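Section 4: Setting Up the Desk Organizer Box

Now that your Oso box is together and the partitions are snug, it's time for the part most of us enjoy more, which is finding it a home on the desk and deciding what goes in it. There's no hurry. Pour yourself something nice, and keep the drink on another table while you work.

Before you start

Clear everything off one half of the desk and give it a wipe with a barely damp cloth. Let the surface dry completely. The box is made of thin boards, and they'll drink up any puddle you leave underneath.

Placing the box

1. Sit in your usual chair, at your usual height, with your laptop open where you normally have it.

2. Set the box on the half of the desk opposite your mouse hand. Lift it with 2 hands from underneath. Please don't pick it up by a partition - they slide into their slots without glue and will come right out.

3. Open your laptop lid all the way back and check that it clears the box. If they touch, move the box, and leave the laptop where your wrists like it.

4. Press gently on each of the 4 corners. If one of them rocks, stick a felt pad from the Sutcliffe packet under it.

Filling the sections

5. Lay flat things in the front section first: blank cards, envelopes, a small notepad. You'll reach for these most.

6. Stand taller things toward the back, so they don't hide what's in front of them.

7. Leave one section empty for the first week or so. Something will turn up that belongs there (it always does!), and you'll be glad you saved the room.

Note: Loose papers are happier in a folder beside the laptop than folded up to fit the box. Postcards and little pictures can live on the open desk if you like looking at them.

Caution: Don't put chargers, battery packs or anything else that gets warm inside the box. Lay them flat on the desk with a little air on every side, and keep their cords from running under the boards.

Once a month, tip the box out, brush the crumbs from the corners and start again at step 5.

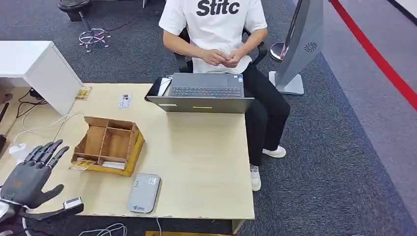 Ataahua Tuhiwai: I kept my empty section for nearly 2 weeks and then it filled up with stamps and seed packets, so now those have a proper place. One thing I'd add to step 4 is to put felt on every corner even if nothing rocks. Mine slides much more easily when I want to dust behind it.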